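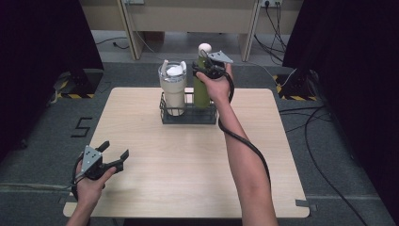 So the budget got approved! I've been working on the spreadsheet since April, and for most of that time it had one big line on it that said "arm" and a bunch of tiny lines I hadn't thought very hard about. The approved version looks completely different, and I want to write down how it got that way while I still remember.

My first plan was simple. Buy a Terden arm, bolt it to a bench, teach it to move household stuff around, done. Then Vasilică Cozma looked over my numbers and asked what I was going to teach it with. Good question! I had 60 percent of the money going to the arm and next to nothing going to the part where people show it how to do anything.

We turned the whole thing upside down. Hand-held grippers first, arm later. You can start recording good demonstrations with a pair of grippers, a table and a few things from the kitchen cupboard, and you learn so much about what you need before you've spent the scary money. I'm a total convert. If you're planning something similar, please at least price it both ways before you order.

The quotes were an adventure. Galindo came back in 3 days with a clear list and every spare part priced separately, which I loved. Bratcombe took 23 days, but their quote included a training visit and a much better deal on replacement finger pads. I went back and forth on it for ages and ended up splitting the order (grippers from Bratcombe, mounts and cables from Galindo). Two invoices, two shipping charges, and I'd still do it again.

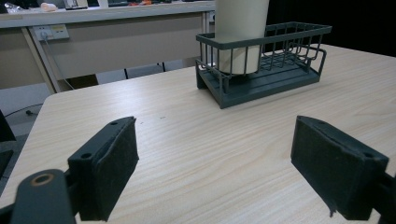
Finger pads deserve their own line in the budget, by the way. I had them lumped in under "misc" and that was silly. Same with cables. Measure the longest reach anybody will make across the table, then add slack for the person who likes to stand a step farther back, then buy spares. Cables are cheap next to everything else on the list and a missing one can eat a whole afternoon.

Storage was my other blind spot. I'd put down 32 hours of recording for the first round and never worked out where the files would live, or who'd be looking through them. We're using Trillen for the review side, paid monthly for now. I'd like to see a full round go through it before I sign up for a year.

The props line, on the other hand, came out tiny – cups, bottles, a rack or two to put them in. I'd buy those early. It's a lot easier to judge a gripper's opening when you've got a fat tumbler sitting in front of you than when you're squinting at a spec sheet.

The arm is still on the list, and I'm still excited about it! It's just moved down to the second phase, with a smaller model penciled in and a bit more set aside for the stand. Next up I have to sort out the table question, meaning whether to buy a second one the same height or get one of the adjustable kind. I've got two tabs open and a tape measure on my desk, so I'll post the comparison when it's done.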